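Home Stories Visits Food & Work Archive Contact

Olura open day at the Limham food court

I went in September, mostly for the free pastry, and stayed three hours. Olura is the small company that has been putting table-clearing machines into places like Limham, and once a year they let regular people wander in and ask nosy questions.

We started in the back, where the trays come in on a belt and get sorted before the wash. There used to be 15 people on a lunch shift here, and there still are, which surprised me! The hours have moved around, though. The early crew used to spend the whole morning scraping and stacking, and now a lot of them are out on the floor, or checking what the machines send through. One woman showed me her wrists (she'd had braces on both for a year) and told me she doesn't miss lifting 300 trays before noon one bit. She does miss the radio. It got moved when the belt went in and it never came back.

The hard part, they said, is the table itself. Trays are easy, they're all the same shape. Then you get cups with a bit left in the bottom, napkins, bags, half a doughnut somebody might still want. The guide from Cisneros, who run the floor, talked for a good 40 minutes about when a drink counts as finished, and I could have listened to 40 more.

After that we went out among the tables to see the picking up done for real, at the tail end of lunch with people still eating.
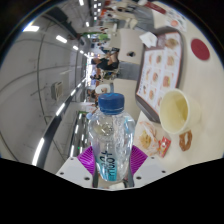 Pronirska wrote to me after I posted a short version of this, to say that the clearing crew at her own cafeteria got the same machines last spring and nobody asked them a thing first. Her shift lost its 3 p.m. break because the schedule was built around the charging times. It took them 100 signatures to get it back, and she wants to know if the Limham people had a say.

I did ask, and the answer was "some." They picked which tables get done by hand, and they can stop the thing whenever they like. The schedule comes from upstairs. I've sent her the name of the woman with the wrists, and I took two pretzels home.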